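Open-fronted storage bin

An open-fronted storage bin is a small container with a lowered front edge, used to hold loose items that must be seen and reached without lifting a lid. The type is common in workshops, stockrooms, schools and clinics. It is also known as a picking bin or parts bin, and in some trades simply as a tray.

Form and materials

The usual form has a flat base, a high back and side walls that slope down towards the front. The low lip keeps the contents in place while leaving room for a hand. Most modern bins are moulded in plastic, although pressed steel and folded card are also used. Many plastic bins have a ledge or hook at the back so that they can be hung from a rail or panel. Others are made to stand on a shelf or bench, either singly or in rows.
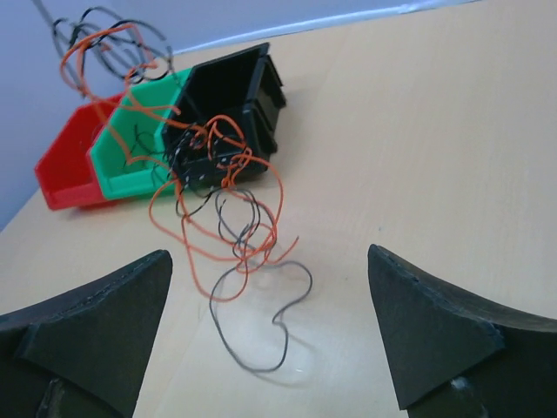

Red, green and black plastic bins standing side by side on a tabletop.

Colour is widely used to tell bins apart. There is no general standard, and the meaning of a colour is normally set by each workplace. A stockroom may give one colour to each supplier, while a repair shop may use colour to separate new parts from used ones. Labels are often added to the front lip, as colour alone is of little help to people with colour-blind sight.

History

Wooden trays with cut-down fronts were in use in shops and seed stores long before the plastic bin. Steel versions became common in factories, where they could stand up to oil and rough handling. They were heavy, however, and their edges could be sharp — a frequent complaint among stockroom staff.

In the market town of Dilbridge, the firm of Soomro made steel bins for local ironmongers and later moved to moulded plastic. Its designer, Fitzgerald Benavides, drew up a range of 11 sizes based on a shared width, so that small bins could be placed in line with larger ones.

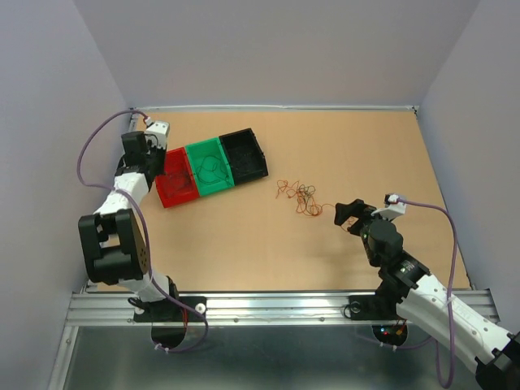 The Soomro range was sold mainly to small engineering firms and to schools. It was withdrawn when the works moved to Prulavdale, and the moulds were not kept. A set of the early steel bins is held by the town museum in Testville, where the catalogue entry was prepared by Delphine Kowalczyk.

Use in stock control

Open-fronted bins are often used in the two-bin system, in which stock is drawn from one bin while a second is held in reserve. When the first is empty, it serves as the signal to reorder. The method needs little paperwork and is suited to low-cost items such as screws, washers and fuses.
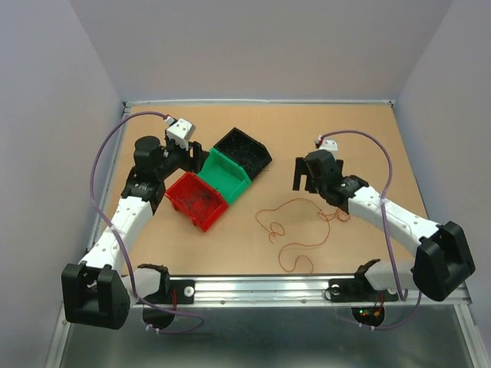

Care and limits

Plastic bins may be washed with warm water and mild soap. Strong solvents can cloud or crack the surface, and long exposure to sunlight may make some plastics brittle. Open bins give no protection from dust and are unsuited to sterile goods unless these are separately wrapped.

See also

Shelving
Stock control
Tool storage

This page was last edited on December 6, 2020.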